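Home Papers Talks Reading group Contact

Last updated April 24, 2024

4. What the owners told us about bedtime

I should say at the start of this section that sleep wasn't what I set out to study. The questionnaire was meant to be about feeding times, and the sleeping questions went on the last page as a bit of an afterthought (there was room on the sheet, and I'm nosy about where other people's dogs sleep). Then the forms came back and the last page was the one people had filled in properly. They wrote in the margins. They wrote on the back. One person in Plakville stapled on an extra sheet about a lurcher and an airing cupboard, and I enjoyed it so much that I read it out to my whole family.

We had 448 completed forms from the three towns, Plakville, Prarkport and Nalitz. The forms went out through vets' waiting rooms and two boarding kennels in March, and owners posted them back or dropped them in a box. I know what that means for the sample. People who fill in a long form about their dog at the vet's are keen owners, and keen owners buy beds, so please don't take anything in this section as a picture of all dogs everywhere.

4.1 Where dogs start the night and where they end it

We asked two separate questions here, and I'm so glad we did. The first was where the dog goes to sleep. The second was where it is when you get up. If we'd only asked the first we would have come away thinking that nearly every dog in the study sleeps in its own bed like a good citizen. The answers to the second question were a lot messier! Dogs that began in the kitchen were found on the landing. Dogs that began on the landing were found on the bed, or under it, or across the bedroom door so that it couldn't be opened without a shove.

Older dogs moved less, which fits with what owners said about stairs. Dogs in homes with more than one dog moved more, and several owners thought the animals were swapping places with each other during the night. I can't say whether they're right. We had no way of checking, and a few owners plainly contradicted what their partners had written on the same form (I left both answers in).

4.2 Bought beds and other arrangements

The form gave a list of bed types and then a line for "something else". The list was too short. I'd put down baskets, mattresses, crates and raised beds, and quite a lot of people crossed out the whole lot and described a pile of things: an old duvet, a coat, a blanket that had been on the sofa and somehow never went back. I've grouped all of these as soft coverings, and it's a baggy category. Figure 1 shows the sort of thing I mean by it.
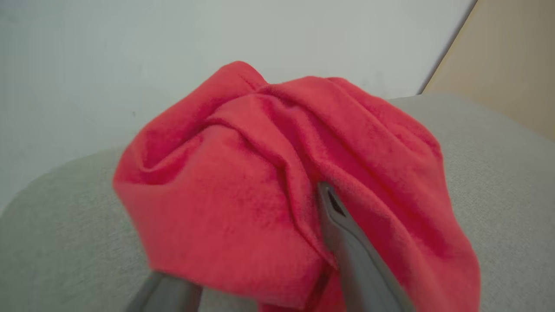
Figure 1. A soft covering: red fleece, gathered loosely on a grey upholstered surface.

Owners with small dogs were the most likely to write in a covering of this kind, and they were also the most likely to say that the dog rearranged it before lying down. "Digs" was the word that came up again and again. I had half expected the diggers to be mainly terriers, given the trade they were bred for, but the answers don't support me. Spaniels dug. Greyhounds dug. A very elderly pug in Nalitz dug, according to its owner, for up to 20 minutes, and then went and slept on the lino.

Cost didn't seem to matter much to the dogs. We asked what had been paid for the main bed and how often the dog used it, and when I put the two side by side I couldn't see any pattern worth drawing. My colleagues on the Lunde project had the same trouble with their cats, though they asked about it differently — they wanted a score out of ten, whereas we only offered always, sometimes and never. I think now that "sometimes" was doing far too much work on our form. It took in the dog that naps in its bed after lunch and the dog that put one paw in it last Christmas.

4.3 Washing

I nearly left washing out, and I'd have been sorry. Plenty of owners said their dog avoided a bed for a night or two after it had been through the machine, and some had started washing the cover and leaving the inner pad alone, or doing one blanket at a time so that something in the pile still smelt of dog. That seems sensible to me. It isn't evidence of anything much, all the same, and a proper test would need two matching beds, one washed and one not, and somebody willing to get up in the night and look. We've talked about trying it with the Prarkport kennel once the summer rush is over.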